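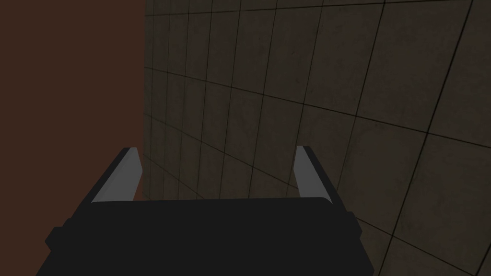
Bisgaard objected, in the consultation on the January draft, that a simulated trial should count towards acceptance only if the operator can show what the gripper was permitted to do before it touched anything. We accept the objection, and the revised rule is set out below.

4.2 Conduct of simulated trials before contact

Under the Ivau guideline, a trial is divided into an approach phase and a contact phase. The draft placed limits on contact alone. In the revised text, the approach phase carries its own record: the commanded finger opening, the joint speeds and the clearance to the nearest fixed surface are logged at each control step, and a trial with gaps in the log is excluded from the pass rate. Walls and cabinets are treated as fixed surfaces whether or not they form part of the task. Scene files, including textures and lighting, must be archived with the log so that another laboratory can repeat the trial.

We applied the rule to 4,000 trials run in Iko, using the Motance controller with its default settings. The scene library was frozen on 2019-08-10 and no changes were made to it afterward.

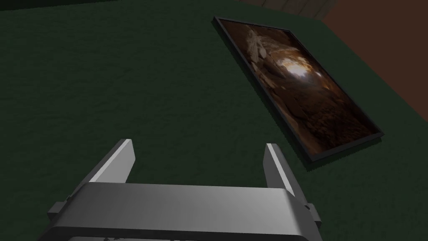
Figure 4. Simulated interior with green carpet, a framed picture lying flat on the floor, and the gripper open.

Of the trials submitted, 30 were excluded for incomplete logs. A further 11 were referred for review when two assessors disagreed on where the approach phase ended. The guideline now defines that point as the first step at which either finger registers a force above the sensor's noise floor. Operators who use a different threshold must state it in the trial report, together with the grounds for choosing it.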